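5. Sorting the food before it goes in the Pleso pantry rack

Read this section fully before you load the first shelf. Assembly of the rack (section 4) must be finished and all screws tightened.

5.1 Prepare the table

1. Clear a table near to the rack. Cover it with a thick cloth, so the glass jars will not scratch the surface.
2. Take all food out from the old cupboard and put it together at the back of the table. Keep the front half free. You will need this space for the sorting.
3. Stand the tall bottles upright. Cartons and small boxes may lie on their side for now.

Note: Close every cap and lid before you move anything. Squeeze bottles with a pointed cap are easily forgotten.
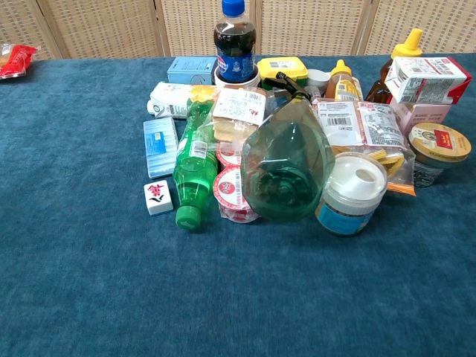

One customer in Stuncombe wrote to us that she prefers to sort by who eats it and not by the kind of package, and that her honey always ended behind the soda when she followed our order. Her way is also good. The rack accepts both, only the weight limits in 5.3 must be respected.

5.2 Make the groups

4. Pull the items forward one by one and read the date. Put expired food away from the table.
5. Make one group for bottles, one for cartons, one for glass jars and one for small boxes and packets.
6. Inside each group, place the item with the nearest date in front.

Caution: Do not lay an opened carton on its side. It can leak into the shelf mat (part 221), and the mat must then be removed for washing.

5.3 Load the shelves

7. Large soda bottles go to the bottom shelf.
8. Glass jars go to the middle shelf, with the label to the front. Maximum load for this shelf is 3000 g.
9. Honey and sauces in squeeze bottles go in the door tray (part 702), cap up.
10. Packets and small boxes go to the top shelf.

Caution: Never put glass in the door tray. The tray moves each time the door is opened.

If the door does not close, check first the tallest bottle in the tray. For a deeper tray, order part 2498.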